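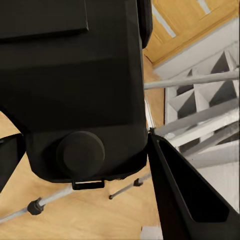 How long is the Kedier prompt-book cover, and will it take a full rehearsal script?

It takes a script of up to 834 single-sided A4 pages if you use both ring blocks. With one block fitted it holds half that, enough for most two-act plays with blocking notes interleaved.

Kedier Prompt Book, stage manager's edition

Sold by Oberholzer Theatre Supplies
2 comments
51 shares

The Kedier is a hard-backed binder for the prompt copy of a play. It opens flat on a prompt desk and stays open under a cue light. The left-hand page is ruled for cues, with columns for lights, sound, flys and front of house calls. The right-hand page is blank for the script to be pasted or hole-punched in.

The ring blocks unscrew, so the finished book can be archived in card once the run is over and the cover used again. Spare blocks are sold separately. Ruled sheets come in white or pale blue. The blue is easier on the eyes in a dark wing, but it photocopies badly -- order white if your theatre keeps duplicate copies.

The pattern was drawn up by Golshifteh Mousavi for the Ondska company's touring production of Jekavby and has changed very little. The elastic strap was moved to the back board in February after complaints that it caught on headset cables.

Spine labels are included. Please state portrait or landscape when ordering. Landscape covers are made to order and cannot be returned unless faulty.

Prices checked Wed 31 July. Carriage is extra.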